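Ticket 573
Product: Willano can organizer, 4 lane, with pushers
Site: Prirnthorpe showroom, back table
Status: Open > Waiting on parts
Priority: low (was medium)

Issue as reported:
Cans not coming forward when the front one is taken. Lane 2 worst, lane 1 sometimes. Cans lean too. Swapped lanes around, no change. Please advise, need it for the restock drill.

Log

8:40 am
Called in. Unit is the white tray with the clear dividers. Bought with order 128 from Boateng, manual gone.

9:15 am
First things tried over the phone:
- emptied lane 2, wiped the track. No change.
- slid pusher back by hand, let go. Comes halfway and quits.
- same with lane 1. Comes all the way, slow.
- lanes 3 and 4 fine, they say. Not tested wiht a full row.

10:05 am
Is the tray level? They put a level on it. Tilts back a hair. Folded card under the rear feet, helps lane 1, does nothing for lane 2.

10:30 am
Pics: 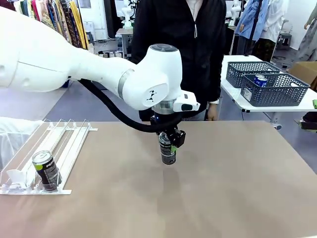
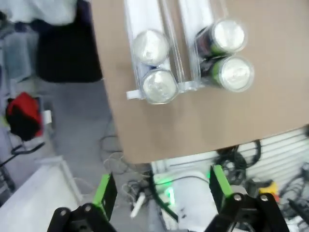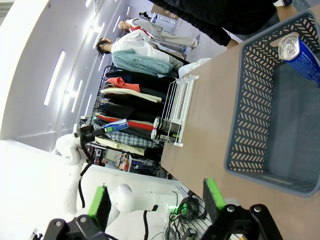 Cans at the back table

10:50 am
Notes from pics. First one, single dark can with the green band at the front of lane 2, pusher plate showing in the far left lane. All three dividers in view from there, can't judge the track. Second one is the useful one: top can on the right side has a slight tilt to it, the one under it looks ok. Left side has its little white tab at the bottom end. Third one doesn't show the lanes close enough to help, but there are two dark cans lying down by the wire rack and a blue one leaning in the gray basket. Asked them to check those for dents before they go back in a lane. A dented can drags and you end up chasing the wrong thing.

11:20 am
Checked cans. One dark one has a dent low down, set aside. Retested lane 2 with good cans only. Better but still stops short, so not just the can.

11:45 am
Asked for the divider gap on lane 2, front vs back. Back is 2 mm tighter. Divider not seated in its rear slot. Lift, move over one notch, press till it clicks. They did it, now the gap matches.

1:10 pm
Retest, lane 2, pusher let go with 2 cans in front. Reaches the front 9 times out of 13. Other times stops one can short. Spring is tired I think. Tried the pusher from lane 4 in lane 2, comes forward every time. Lane 2 pusher in lane 4 sticks. So it's the pusher and it follows the part not the lane.

1:25 pm
Requested replacement, item name on the parts list is just "Puller" (yes its the pusher, the parts list is wrong, I have asked for that to be fixed before). Asked for a spare as well.

Workaround until it gets there:
Leave lane 2 pusher out. Load that lane from the front and slide cans up by hand. Keep the card under the rear feet or shim it properly. Don't oil the track, it gums up.

2:00 pm
Customer ok with workaround. Priority dropped to low. Lane 1 still slow but gets there, recheck when the new part is in. Leave ticket open.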